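Ernano Sets Aside Budget for Three More Tabletop Robot Stations

2024-01-13

Good news for everyone who has been waiting on a turn at the bench: Ernano has approved its equipment plan for the year, and tabletop robots get the biggest share of it! Orders for the first new station go out in March, with two more to follow once the first is up and running.

The plan, known inside the company as Mengal, grew out of a pilot at the Sarmont workshop. The pilot station logged 273 hours of work on simple pick-and-place jobs, and the team came away with a long wish list and a much clearer idea of what a station costs to keep going. The arm is the big purchase, of course, but the smaller items turned out to matter a great deal when the numbers were added up. Gripper fingers wear, cables get tired, and a wrist camera that is down for a week holds up the whole bench.

So the new budget treats spares as part of the station from day one. Each one will be ordered with 36 replacement fingers (the soft, ribbed kind, which everyone at Sarmont has come to like), a second wrist camera and a full set of cables. Spare parts for the pilot were bought one at a time, often with rush shipping, and the workshop expects to save real money just by ordering them together.

Ornuteo, which supplied the pilot arm, has quoted for all three stations and will hold its price through the end of the order. The quote includes setup and two days of training on site. Ernano also asked for a service agreement priced by use, with a first checkup after 600 hours and a larger one at 1000. That gives the workshop dates it can plan around, and it means a quiet month at the bench doesn't cost the same as a busy one.

Tables are in the plan too. The workshop wants plain white tops with a matte finish at every station, so that jobs can be moved from one to another without much fiddling with the camera settings. Lighting will be looked at separately, after the first table is in place.

It's a great step for a small shop, and there is plenty of excitement about what a second bench will make possible, starting with longer test runs that don't have to be cleared away for the next job. Teams that would like time on the new station can already send their requests to the Sarmont workshop desk. Please include the size and weight of the parts to be handled, and the number of hours needed.

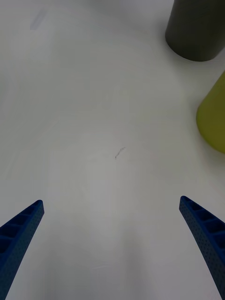

Blue ribbed gripper fingers over a white tabletop, seen from the wrist camera.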